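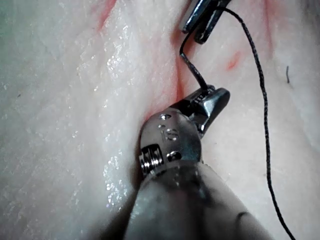
Rema 2 Succession Planning Software
Single-company license, up to 3,000 employee records

Rema 2 is a desktop and browser program for keeping track of who could step into which job. It is made by Dernetti and used mostly by HR departments and company secretaries who have outgrown a spreadsheet. You enter the posts that matter, name the people who might fill them, and record what each person still needs before they would be ready. The program keeps the history, so when a post comes open you can see who was on the list last year and why they were moved up or taken off.

What it does

Each post gets its own page. The page shows the current holder, the expected end of term if there is one, up to eight internal candidates and any outside names you want to keep on file. Internal and outside candidates are scored on the same form. Earlier versions used separate forms, and customers told us the results were hard to put side by side.

Scoring is done by the people you choose, usually the post holder's manager and one or two directors. Scorers can't see each other's marks until all of them have been entered. The chair can turn this off for a single post, and the change is written to the log.

Rema 2 comes with 562 role templates, from plant manager to chief executive. A template is a starting list of duties and experience. You can edit it, merge two of them, or start from a blank page. Templates you have edited are not overwritten by updates.

Interim cover is handled on its own tab. Enter who would take over for a short absence, what they are allowed to sign, and who they report to in the meantime. This tab prints to a single sheet — many customers keep a copy with their board papers. 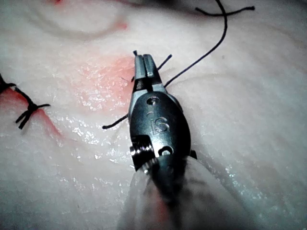 Instrument jaws holding black suture thread above a synthetic tissue pad.

Importing your data

Employee records can be brought in from a CSV file or directly from Ayala Payroll. The Ayala import reads name, job title, start date, department and manager. It does not read pay. If you want pay bands to appear on candidate pages, they have to be entered by hand or loaded from a separate file, and only users with the Pay permission will see them.

Records that don't match are held in a waiting list. Nothing is deleted on import.

Specifications

Employee records: up to 3,000
Role templates: 562
Candidates per post: 8 internal, outside candidates unlimited
User levels: Viewer, Scorer, Editor, Chair
Export: PDF, CSV
Hosting: your own server or ours in Puswood
Languages: English, Spanish

In the license

Program and all updates within version 2
Setup guide and scorer's handbook (PDF)
Remote setup session
Email support

Not in the license: candidate search, reference checks, interview training. We don't run searches and don't take fees from firms that do.

Upgrading from the first version

Posts, candidates and scores carry over. Old scores keep their original scale and are marked with a gray tag, and they are left out of averages unless you choose to include them. Run the upgrade after hours, as users are locked out until it finishes. The next maintenance update is due in August.

Ordering

Licenses are billed yearly and priced by the number of employee records. For a quote, send your headcount and your choice of hosting to the Rema sales desk, attention Dong-geon Maeng. Trial copies have every feature except PDF export, and anything you enter in the trial can be kept when you buy.

Related items: Rema scorer seats (add-on), Rema Board Pack Printer, extended records license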